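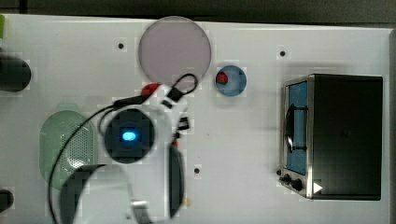 3.2 The tableware and what people call it

Anyone who has ever helped a relative unpack after a move will know the moment when a thing comes out of the box and two people have two different words for it. We wanted plenty of such moments, and so for the naming task we leaned toward small kitchen things whose shape promises one use and whose size or color promises another. The pale green oval in Figure 3 is our favorite case. It has a grid of small holes in the middle and a smooth border, and among the 16 people who took part we heard soap dish, strainer, drainer and (twice, from people who had never met!) "the thing for under the sponge."

Plates gave us far less trouble, as we had rather expected. A large, flat, round or oval piece is a plate to almost everyone, whatever its tint, although the tint itself set off some lively talk about where lavender ends and gray begins. The small blue dish was another matter. With something red sitting inside it, people were quite ready to say bowl, and we come back to this in Section 4, where the question of depth is taken up properly.

Altogether we wrote down 333 names, of which nearly 200 were given without any pause that the transcriber thought worth marking. The rest came with a little hedge, a laugh or a question back to us, and these are the ones we have enjoyed reading the most.

Position matters too, and we had underestimated how much. A mug standing up is a mug. Lay it on its side, as the teal one is in Figure 4, and people begin to tell you about it: that it has tipped over, that somebody ought to pick it up. The red bottle lying on the pale green plate drew the same kind of remark, and "ketchup" was offered far more readily than "bottle," even by our most careful speakers.

Figure 4. Tableware, bottles and play food on the white table. 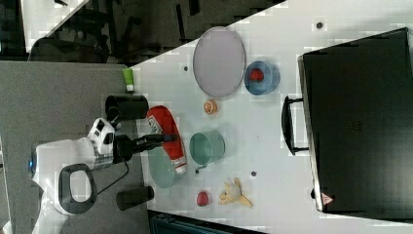 Amerley Appiah, reading an early draft, objected that we had been treating hesitation as doubt, when in her own family a pause before naming a dish is simply good manners, leaving room for the cook to name it first. We think she is right, and the pauses are therefore reported separately from the hedges in the tables that follow.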